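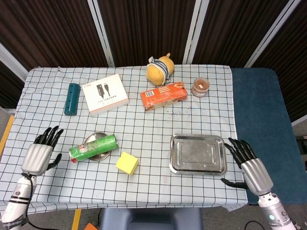 Mahtab Moradi
Writer in Residence, Kolanholm Reading Room

The Inventory

The Office of Unclaimed Effects at Lirkthorpe received its articles on the first working day of each month and disposed of them on the last. Between those dates each article was laid upon the gridded cloth, entered in the register, and assigned a value. The procedure had been drawn up by Mr. Acheampong, the first Registrar, and had been amended only once, in April of a year that the minutes did not record.

Mrs. Beryl Wragg had held the post of Senior Clerk for long enough to have reached entry 946. Her new assistant, Radu Onu, had reached his third day.

"Sponge," he read aloud. "Pale yellow. Value?"

"Nil," said Mrs. Wragg. "Enter it regardless."

He entered it. He entered the steel plate and the green can that lay across it, and the small glass jar with its tan-brown filling, whose label he was instructed to leave unread until the form required it. He entered the white box with the cable printed on its lid. Under the heading Contents he wrote "Presumed cable," and Mrs. Wragg, reading over his shoulder, struck out the second word and let the first stand.

At the yellow plush toy he stopped. It lay on its side behind the orange box, in its blue and white stripes, with one pointed ear raised.

"The register asks for a species," he said.

"Then supply one."

"I cannot determine it."

Mrs. Wragg consulted the Schedule of Permitted Descriptions, which ran to 191 paragraphs and made provision for birdcages, crutches, and ceremonial swords. It was silent on the matter. She closed it with some care. In her experience the Schedule had been silent before, and on each occasion the Office had written to Arkov for guidance — and on each occasion Arkov had replied that guidance would follow.

"My brother had one," said Radu Onu. "He left it on a train. My mother wrote to every station on the line."

"Did they answer?"

"One of them did. They said that it had been entered."

Mrs. Wragg looked at the brown panels of the screen, behind which the disposal shelves began. She then took the pen from him, an irregularity under paragraph 100, and completed the line herself. Under Species she wrote "Companion." Under Value she wrote nothing, and under Disposal she wrote "Deferred, pending inquiry of all stations."

"How many stations are there?" he asked.

"I have never had occasion to find out," said Mrs. Wragg, and she sent him downstairs for the timetable.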